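The Bedside Unit in a Small Guest Room

Readers of this blog will be aware that the spare room at the rear of our house in Hatirach was repainted in October. The present post concerns the furnishing of the bedside area, which received less attention at the time than it deserved.

The Unit

A bedside unit of two levels was selected from Vaninetti, in a light wood-look finish that matches the wardrobe. A lamp table from Bahrami was also considered. It measured 80 centimetres across and would have obstructed the door.

The Upper Level

Guests are asked to regard the upper tray as their own. It is set out before arrival with drinking water and a toothbrush, as visitors coming on the late coach from Tivach have frequently left theirs at home. The raised edges prevent small articles from rolling behind the bed, a recurring difficulty with the former table. Books and magazines are kept on the windowsill.

The Lower Level

Power is provided on the lower shelf. The room has a single wall outlet, located behind the headboard, and guests had previously been obliged to move the bed in order to charge a telephone. A white power strip with a light blue switch now serves this purpose, and its white cord is taken over the front edge of the shelf.
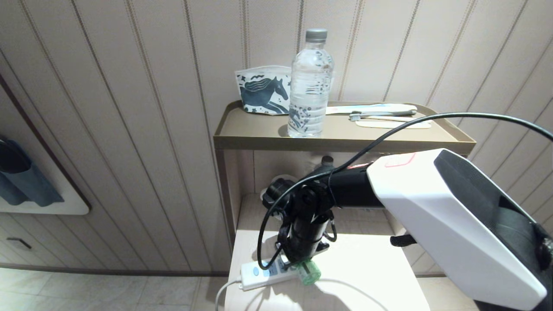

Matters Outstanding

The colour of the lampshade remains undecided. A reading light with a 2 metre lead has been ordered and will be reviewed here once it has been in use for a full winter.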